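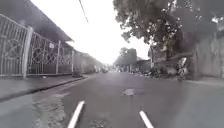

The demonstration street in Dramosstead, with the long fence on the left and the big tree over the road.

Progress report to the Grīnberga Fund
Project: Sirnetti street robot, neighborhood trials
Prepared by: Morenike Okafor, Tonidura
Date: February 25, 2020

Dear Henk,

Thank you again for your patience with our last report, and for the kind note you sent with your questions. I have tried to answer all of them in here somewhere, though I'm afraid you will have to read through a fair bit about our open day first, as it took up most of our energy this period and I would like you to have a proper picture of it. You did tell us you were sorry to miss it!

The open day

We had promised you one public demonstration before the end of March and we have now held it. The robot made its runs on an ordinary street in Dramosstead, the one with the long ornamental fence, and people came and went through the afternoon. We had argued for a while over whether to do it there or in the yard behind our workshop. The yard would have been much easier. Damilola Akande, who looks after the driving software, held out for the street, and I am glad she did. Visitors wanted to know how Sirnetti copes with a road they walk along themselves, and several of the older residents had strong opinions about exactly which part of that road would defeat it.

The course was 300 meters, out along the fence and back again, at walking pace. Nnamdi Tijani walked beside the robot the whole time with the stop button in his hand, as our safety plan requires, and Ifeoma Idahosa stayed near the start with the laptop so that people could see what the front camera was sending back. Her table was the most popular spot by a long way. Children in particular wanted to find themselves on the screen, and Ifeoma must have explained the same thing over and over without once sounding tired of it.

What we showed

We kept the program simple. On each run the robot set off, followed the lane, slowed for anyone standing near the roadside and stopped at the far end, where Nnamdi turned it by hand for the trip back. (Turning on its own in a narrow street is part of the next stage, and we said so to everyone who asked.) After that there was time for questions, and they went on a good deal longer than the driving did.

The runs themselves were mixed, and I would like to be plain with you about that. The first went very nicely. On the second the robot stopped well short of the turning point and would not go on, and Nnamdi had to restart it while a small crowd offered advice. Damilola has been through the log and believes a change in the road surface was read as a step down. We had seen the same thing once in the yard and thought we had fixed it. The later runs were completed, though with more hesitation than we would like, and always on the worse stretches of asphalt. 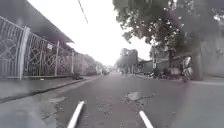
Broken and patched surfaces have been on our list of difficulties from the beginning, as you will remember from the proposal, and the open day has moved them to the top of it. Smooth road is no longer where our effort needs to go. Damilola would like to spend the coming weeks teaching the robot to tell a dark repair in the asphalt from a real hole, and to go around a real hole by a sensible margin. At present it leaves either too much room or too little. She has plenty of new recordings to work with and has already started sorting them by type of surface, and Ifeoma is checking a share of them by eye.

The tree shade is the other matter. Where branches hang over a road the camera has to deal with very bright sky and dark leaves together, and people standing at the side can come out pale and smeared in the recordings. Our software still slowed for everyone it was supposed to slow for, and I was relieved to see it, but it noticed some of them later than Damilola is happy with. We are going to try a shorter exposure first, which costs nothing. If that is not enough we may come back to you about a better camera, and I would sooner mention it now than surprise you with it.

What people told us

Ifeoma had printed comment cards, and we got a good stack of them back. Many were simply friendly. A few asked what the robot is for, which is a fair question and one we should have answered on a sign near the start. We explained in person that it is meant to carry small loads between the clinic, the pharmacy and homes close by, but anyone who arrived in the middle of a run will have missed that.

The most useful remarks were about sound. Sirnetti is very quiet, and a lady who lives on the street told us she would not like it coming up behind her. Two people wrote nearly the same thing on their cards. Nnamdi has fitted a soft chime in the workshop and we are all getting rather sick of it, so he is looking for a gentler one. Somebody also asked whether it could please carry rice.

Spending

You allowed 4,000 for the open day and the preparation leading up to it. We finished 500 under, mainly through borrowing the canopy and the chairs, and with your agreement we would like to move that amount to the road surface work. The workshop rent and salaries are as planned. One item came in higher than expected, the spare wheel motors, where shipping went up between the quote and the order. Nnamdi has the invoices ready for you.

Next steps

Through March we will work on surfaces and exposure, as above, and go back to the same street for quiet runs without an audience. We have asked the residents which hours suit them and they prefer the middle of the morning. The target I would like to hold us to is 5 full runs in a row, out and back, with no restart. When we have that, turning at the far end without help is next, and Damilola already has a version of it working in the yard.

You asked whether we could host a visit from the fund. We would love to! Any time after the surface work is in would be good, and if you can give us a little notice Nnamdi will make sure there are charged batteries and a pot of something hot. Please bring sturdy shoes, and tell me whether you would like to meet some of the residents too, as a few have offered to come and talk to you.

With warm regards from all of us at Tonidura,
Morenike Okafor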